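Sorting Day at Wetutstead

The doors at the Wetutstead workshop opened at 12, and by then the line already reached the parking lot. Most of the people in it were families from town. A few were engineers who had driven in from other places, and they were easy to pick out once they got inside, as they went straight to the cables.

Roline, the small firm that rents the ground floor, holds an open day each February. Past years had a welding cell and a machine that packed bread rolls. This year the main attraction was sorting. An arm has to reach into a container full of mixed things, take hold of one, and put it in the right box. The firm calls the project Estent, and it has been running for 3 years.

People who sort for a living do this without much thought. For a machine it is slow work. Things in a heap lie on top of each other, and some of them change shape when they are squeezed. A baseball stays a baseball wherever it is grabbed. A knitted cloth can be picked up by a corner, by the middle, or along with whatever happens to be under it.

Visitors stood behind a strip of tape on the floor and watched the picking station for as long as they liked. Each session lasted 30 minutes, with a break to refill the bin. The staff talked while the arm worked and took questions from anyone who had one. Children asked most of them. One wanted to know if the robot could tell it was holding a toy. The answer was that it knows how far its fingers have closed and not much else.
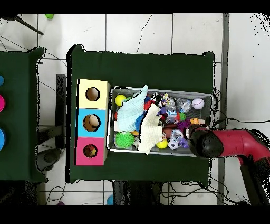
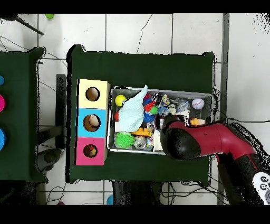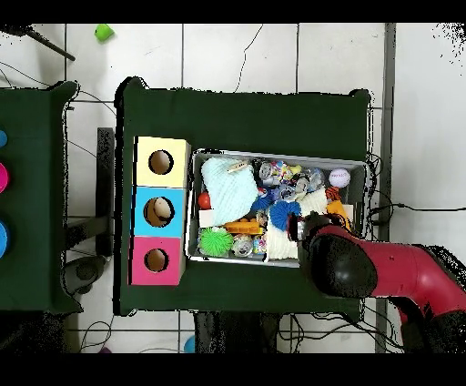
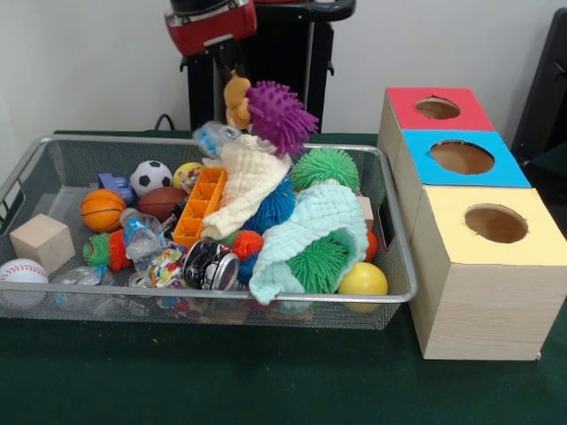

Toys, cloths and round-holed boxes at the picking station.

The team at Roline picks its test objects from toy stores and from the trash. Toys are cheap, they come in many shapes, and they can be dropped all day. Wrappers and empty bottles are harder. Clear plastic gives a camera very little to go on, and a crushed bottle never looks the same twice. According to the staff, soft things are the second big problem, and the rubber balls with spikes come third.

Estent is meant for recycling centers and for thrift stores that receive donations in mixed bags. Dhanial, a company that runs a sorting hall on the other side of the river, has agreed to try a station next year. It will work at the end of a line, on the small items that now get picked out by hand. The people at Roline were careful about what they promised. The goal for the trial is 100 items an hour, well below what a trained person does.

In the next room there was coffee, along with a table where visitors could try the job themselves. They put on a thick mitten, closed one eye, and picked things out of a tub with two fingers. The adults were not much better at it than the kids. A man in a Dhanial jacket dropped the same bottle cap over and over and then went back to the end of the line for another turn.

The open day closed at 5. The workshop takes school groups by appointment during the rest of the year, and the sign-up sheet by the door was on its second page when we left.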